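Restska lab notes, 2026-09-20

Short thread on how we collect examples for our cloth-handling policy. I write it because many people ask us about the model, and very few ask about the data.

1/ The project has the name Kikeder. We want one learned policy that can pick up soft things and put them where you ask. Cloth is the hard part. Two pictures from the work, first from the wrist camera, then from the room.
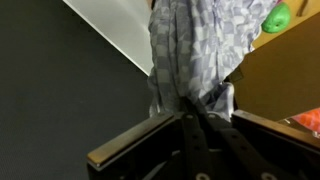
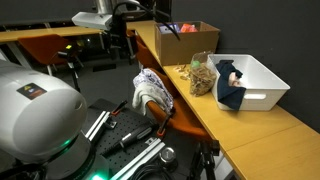
First picture: checkered cloth at the fingertips. Second: the arm, the breadboard and the long table.

2/ We have 3,977 episodes now. An episode is one attempt from start to finish, with all camera streams and the arm positions saved together.

3/ We keep the failed attempts too, with a label. In July we deleted them to save disk space, and I regret this. The policy never learned what a bad grasp looks like from the wrist.

4/ Cloth with a pattern is useful for us. When squares bend, you can see where the fabric folds. With dark plain cloth I often cannot tell from the video which layer the fingers hold.

5/ Our rule for the operators: do not tidy too much between episodes. Move the things, turn the bin, drop the cloth again from some height. If every start looks the same, the model remembers the table and does not look at the cloth.

6/ Labels are made in Fleneo, our small in-house tool. It has 9 tags for grasps. Two of them, "edge" and "corner", are still mixed up very often, so we will write better instructions.

7/ Last week 79 episodes went out because the wrist stream and the arm log were not in sync. The check now runs after each episode – before, it ran only at night.

8/ Next is the Lindsay set: same tasks, different room, different light. I will post the numbers also if they are bad.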